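Trangate handheld gripper kit: progress report for September
Prepared by Tarun Rawat for Hussam Khasawneh, Maltumham equipment fund

We have now had the Trangate kit in use at the Cabanatuan office for most of the review period. You asked whether it is worth buying more of them after the trial. My short answer is that I would buy a second one but would wait on the larger order.

Recording. The total stands at 1719 recorded grasps, of which 99 were thrown out, mostly for lost tracking. The rest have been passed to Zotness for training. They have not sent results yet.

Setup. Unboxing to first recording took an afternoon. The printed guide skips the step where you pair the handle with the base software, and we lost time there. Support answered by email the next morning and the fix was simple.

Wear. We changed the finger pads once. The old ones had started to peel at the corners. The spare set in the box was enough, but it was the only one, and replacements take 12 days to reach us. I have ordered two sets out of the consumables line.

Operators. Three people are trained. The trigger is stiff and everyone complained about it in the first week. Sessions are now kept short, with a change of hands between them. One Saturday session was dropped when the office was closed for electrical work.

Objects. The list was cups, boxes and small kit at first. We moved on to ordinary desk items this month, starting with the computer mouse. Rounded shapes go more slowly than boxes and need more retakes. 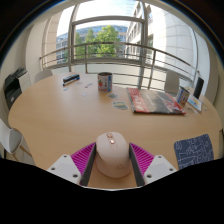 Can a new operator use the kit without help from Trangate?
A new operator needs one supervised session, and after that can record alone. The calibration check at the start of each session is the part people forget, so we keep a copy of the steps with the kit.

Still to do: finish the desk items, get the Zotness results, and ask for a price on pads in bulk.

Recent reports
Trangate trial: purchase and delivery
Trangate trial: first 13 sessions
Cabanatuan office: network upgrade
Maltumham equipment fund: how to request an extension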